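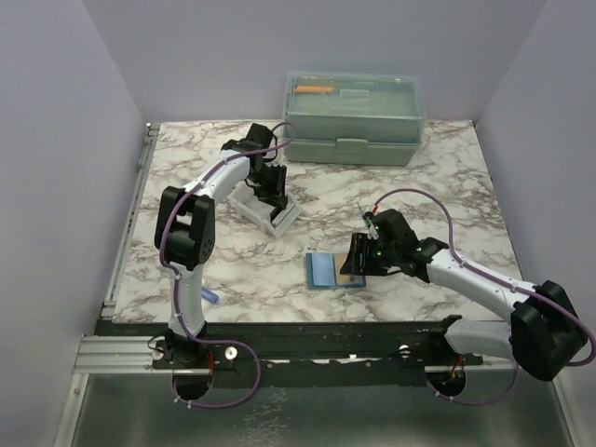 Sorting small stationery on a light, veined surface has one drawback: pale items disappear against it. I lost a cream index card twice in March before changing the method.

The current setup uses three things. A blue rectangular pad lies flat and takes whatever I am working on, one piece at a time. A tan card reads clearly against blue, edges included. A white translucent holder stands to the left for pieces already checked. The lidded green box stays at the back, against the wall, and only comes forward when a batch is done.

The collection is 494 cards, mostly recipe and seed notes inherited from Ilse Verschueren. Of these, 214 have been sorted by subject. Duplicates go in an envelope for Flurina Eberhard, who wants the seed notes.

Two settings I would keep:

Pad to the right of center, holder to the left. Swapping them slowed me down.

Lid on between batches. Dust collects on card stock faster than I expected.

Next up is the bread section, where half the cards have no title.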